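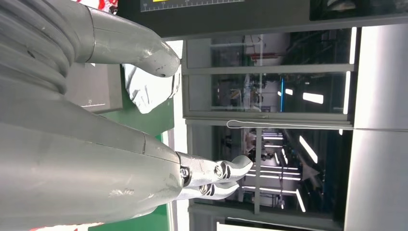
Skadell Makers' Club · Workshop Tips

Cloths on the bench

A plain white cloth is the most useful thing on any workbench, and I say that as someone who owns far too many clamps! Old cotton bedsheets are best (they've been washed so often there's hardly any lint left in them), and one double sheet will give you 20 good squares if you tear it along the grain.

Shake each cloth out before you wipe anything with it, especially a painted bench top, where one bit of grit will leave a scratch you'll be looking at for years. For greasy fingerprints on metal, a drop of dish soap in warm water does nicely, then go over it again with a dry piece. Solange Perrin swears by vinegar, but I'd keep that away from bare steel.

Anything oily gets spread flat outside to dry, please, never balled up in the bin. Clean ones live in the drawer by the sink, and Iara takes the wash home on Saturday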